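okay so I gave up diet soda in November and I have thoughts. long thread, sorry in advance

I was a two cans before lunch person. sometimes a third on the drive home. my dentist, Dr. Rowlands, had been giving me the look for years and I kept telling him diet doesn't count, no sugar! he said sugar is only half of it, the acid goes after your enamel either way

so I started reading labels. phosphoric acid, citric acid, or both, in pretty much everything in my fridge. even the fancy lemon seltzer had citric acid in it and I'd been feeling so smug about that one

first week was rough. headache by 3 pm every day, and I was snippy with everybody. Jin-sol pointed out (very kindly) that I'd gone from a bunch of caffeine to zero overnight and maybe I should have a cup of tea like a normal person. I had the tea. headache went away that same afternoon

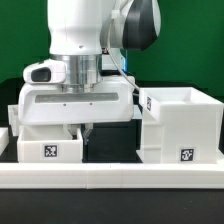
the fizz was harder to replace than the caffeine. flat water with dinner makes me sad. plain sparkling water helped, no flavor, no acids added, just bubbles. it's still a tiny bit acidic but Dr. Rowlands says he's fine with it as long as I'm not sipping it all day long

that sipping thing was news to me btw. I figured nursing one can for four hours was better than chugging it. nope – your teeth get a fresh little acid bath with every sip. have it with a meal and be done

also don't brush right after! I used to run straight to the sink feeling very responsible. he told me to rinse with water and wait a while before brushing

stuff I've been putting in plain sparkling water: cucumber, mint, a few smashed raspberries. Shivam swears by a slice of ginger and I thought it tasted like soap, but you do you

am I never having a soda again? no lol. I had one with pizza at Nanna's place and it was great for three sips and then way too sweet, which I did not see coming

will report back after my next cleaning. if you've got a good iced tea that isn't loaded with sugar please send it my way, I'm running out of cucumbers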